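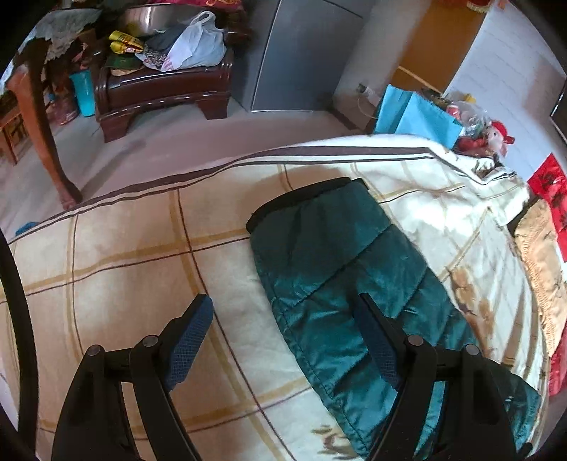

1/ Putting the winter clothes away: pants first

March, and the heavy stuff is finally coming off the hooks. I do this on the bed every year because it's the only flat surface I have that's big enough. I'll post as I go. Today is the quilted things, the teal pants and the teal jacket. Sweaters are another day.

2/ Pants go face up, waistband at the far end, legs toward you. Smooth them once with your palms from the waist down. With quilted fabric you won't get it flat and you don't need to. You only want the legs straight so the seams aren't twisted when you fold.

3/ Check the waistband while it's spread out. Pull it wide a couple of times and let go. If it doesn't snap back, fix it now, in March, when you have months to get around to it. I left one until the first cold morning last year and wore it with a safety pin until the new elastic came.

4/ Empty the pockets. So far this year: bus receipts, a cough drop, one glove. The other glove is probably in another pocket.

5/ Fold: one leg over the other, crotch point tucked in so you have a straight edge. Then fold up from the ankle in thirds. Press the air out with your forearm after each fold. If you press it all at the end the middle stays puffy and the bundle rolls open on you.

6/ Wash before storing, always. Cold, gentle, zippers closed. I use a half dose of Drulico liquid because a full dose doesn't rinse out of padding in my machine. It stays stiff along the seams and you end up running it again anyway.

7/ Then dry it longer than you think. The shell feels dry hours before the filling does. Squeeze a thick part between your hands, hold it for a bit, and if your palm feels even slightly cool when you let go, hang it back up. I gave these two full days on the rack.

8/ About bags. I've tried both kinds.

Koson: the vacuum kind with the valve. Goes very flat. Mine lost its seal by July and puffed back up in the closet, and the sweaters next to it got squashed against the door.

Joltton: plain zip bag, some kind of woven fabric, handles on both ends. Takes more room. Four winters and the zipper still runs.

9/ I use the Joltton bag for anything quilted now. A jacket that has been flat as a board for seven months takes a week of hanging to look right again, and one of mine never did along the shoulders. The Koson bags I keep for spare blankets, where I don't care what shape they come out in.

10/ Someone will ask what they cost. The zip bag was 409 at the market stall (I've seen it for up to 600 in the shops with the same label on it). The jacket was close to 2,000 new, so I don't feel bad about spending on the bag.

11/ Jacket next. Lay it out face up with the arms out to the sides. I know it looks like it's taking a nap on the bed. The point is to see both sleeves all the way to the cuff, because that's where the dirt sits and where the stitching goes first.

12/ Things I look at before folding a jacket:

Cuffs, inside edge
Collar, where it touches your neck
Bottom of the zipper, where the two halves meet
Underarm seams

If there's a loose thread, snip it, don't pull it. One pulled thread on quilting can open up a whole channel.

13/ Zipper trick from my aunt – rub a candle stub up and down the teeth, close it, open it, close it, wipe off the crumbs. Takes a minute. Do it before storage and it won't be stuck when you're late for work in November.
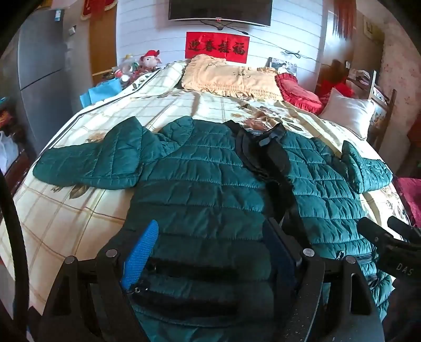 14/ Chang-ho Song asks whether it wouldn't be easier to leave the jacket on a hanger all summer and skip the folding.

It would, if you have the closet. Mine is one narrow rail and the summer shirts need it. If you do hang it, use a wide hanger, put an old cotton shirt over the top for dust and leave a gap on each side. Don't use the plastic from the dry cleaner. It holds damp.

15/ He also wanted to know about the hood. If it comes off, take it off and lay it flat on the back of the jacket before folding. If it's sewn on, fold it down over the front. Don't roll it up inside the collar, it leaves a ridge.

16/ So, folding. Zip it up to the top. Turn it face down. Bring one side in to the middle, lay that sleeve straight down along the back, then do the same with the other. You should have a long rectangle. Fold the bottom up to the middle, then the top down over that.

17/ Press it with your forearm, same as the pants. Slow is better. The air has to get out through the stitching and if you lean on it hard it just moves to the other end.

18/ Packing order in the bag: pants on the bottom, jacket on top, the thinner things down the sides. Nothing heavy on the jacket. Shoes don't go in here, not even clean ones, not even in their own bag.

19/ For moths I put in 2 Tak cedar blocks, one at each end, wrapped in a bit of tissue so the wood doesn't touch the fabric. Sand them lightly every spring and the smell comes back. I stopped using mothballs – it took until December to get the smell out of a scarf.

20/ Write what's in the bag on a strip of masking tape and stick it on the handle end, the end you'll see once it's on the shelf. I used to put it on top, and then I had to pull down every bag to read it.

21/ One more question in the replies, about whether the bag can go under the bed. Yes, if the floor is dry. Put a flattened cardboard box under it and slide it out once in the middle of summer to check. Mine goes on top of the closet because it's warmer up there and I already have the ladder out for the fan.

22/ Keep one warm thing out. There's always a cold week in April. I leave a fleece on the hook by the door until May and then it goes in last, on top, wherever it fits.

23/ Sweaters next time. I still have to find the other glove.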